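Gelldale Valley Visitor Project
Progress report to the Brestham Regional Fund
20 July 2021

We're really pleased with how the first half of the year has gone! When you approved the grant in February, the valley had one working visitor sign, a closed tearoom and a walking track that stopped at a locked gate. Now people can get off the bus at Plurnton, walk the old tramway to Gelldale and find somewhere to sit down when they arrive.

The visitor room opened on time and has had 1,263 people through the door. A fair few of them came only for the toilets, but plenty stayed to ask about the falls, and we've started keeping a notebook of the questions we couldn't answer. Most were about the mine workings, so that's where the next lot of signs will go.

The track took longer. Yazdani Earthworks finished the drainage at the Plurnton end, then lost two weeks to rain, and the footbridge decking is still to come. We've kept the lower loop open in the meantime and walkers have been very good about the detour.

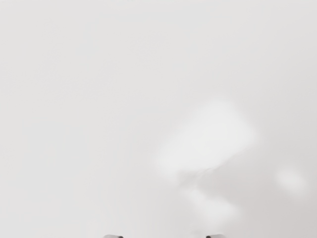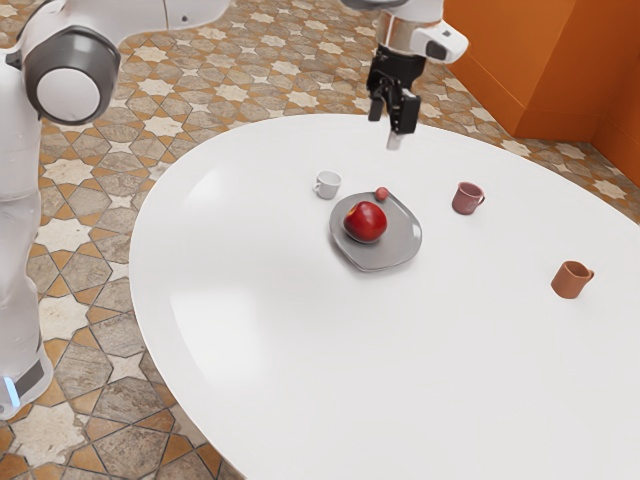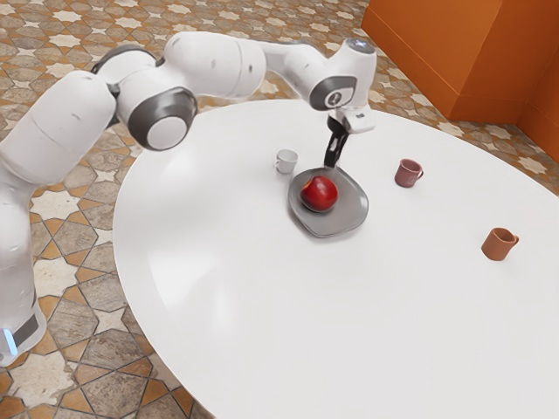
Local businesses are getting behind it too. There are now 3 places to stay in the valley, up from one, and the bakery in Plurnton has started opening early for walkers, with a pie that has become a bit of a destination in itself. We surveyed 133 visitors over the school break. The favourite thing by a long way was the lookout, followed by the quiet. The main grumble was the bus timetable, which leaves a long gap in the middle of the day, and we've written to the operator asking for one more run.

Spending is in line with the budget you approved, apart from the signs. Freight cost more than we were quoted, and we covered it by printing 100 fewer maps. The maps we did print are nearly gone, so we'd like to move the leftover launch money across to a second run, if you're happy with that.

Coming up next: the bridge decking, the mine signs, and a trial of guided dusk walks on the lower loop (the bookings page already has a waiting list!). We'll send the signed accounts separately once the freight invoice has been sorted out.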